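Speaker notes – Merkgate talk, Friday, upstairs room

Slides are mostly photos so keep moving. Water before I start. Thank Vlasta Popescu for the invitation and for sorting out the projector.

Opening

Good evening, lovely to see so many of you. I want to talk about the old school on Carnbridge Road, which most of you will have walked past and quite a few of you will have sat exams in. It is now 21 flats, people have been living in it since June, and I am still slightly giddy about it!

Quick show of hands – who went there? (Let them chat for a minute, this bit always runs on.)

The building

Two storeys of brick, tall windows on the south side, a hall in the middle with a roof you could fly a kite under. The obvious plan was to put a floor across the hall and squeeze in four more flats. We drew it that way twice. Both times the new floor cut straight through the windows, so the downstairs people got the bottom half of an arch and the upstairs people got the top half at ankle height. Horrible.

So the hall stayed whole. It is shared now, with a long run of cupboards for the residents and a kitchen at the east end. We lost the income from 4 flats and the lenders at Ballolus took some persuading. Tell the story of the cold meeting in the hall with everybody in coats.

Windows

My favourite part, try not to overdo it. There are 347 panes in the street front alone. The joiners numbered every one in chalk and kept a drawing pinned up by the door, and if you look closely at flat 9 you can still find a chalk mark on the inside of the frame. The new glass is thicker than the old and we had to cut the bars deeper to take it. Slow work, wonderful to watch.
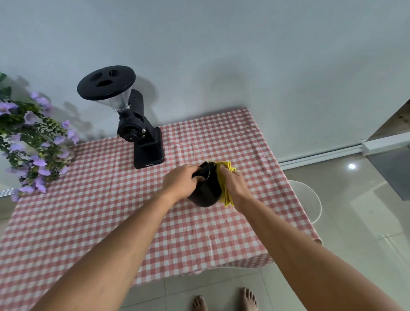 Sound between the flats was the next headache. School walls are solid but school floors are boards on joists, and you can hear a dropped pencil from two rooms away. We lifted the boards, packed the gaps, laid a soft layer and put the same boards back on top. They still creak in the corridor. I asked for that to be left alone and got my way.

Cost and time

Be straight with them here. We finished around five months late. The roof was worse than the survey said, and the drains ran somewhere quite different from where the plans put them. Mention Lumbao, who supplied the timber and held their price through all the waiting.

What I would do again

Keep the big room. Talk to the neighbours before the drawings are finished – the bin store moved three times and the last place was suggested by a woman across the road.

What I would change

More bike space. Fewer kinds of door handle. Post boxes inside the porch, out of the rain.

Questions

Someone will ask about parking. There are nine spaces, let by the year, with a waiting list. Someone will ask about the bell – yes, it is still up there, and it works, and the residents voted on when it may be rung.

Leave the floor plans on the side table for people to look at. Lights back on by the door, left-hand switch.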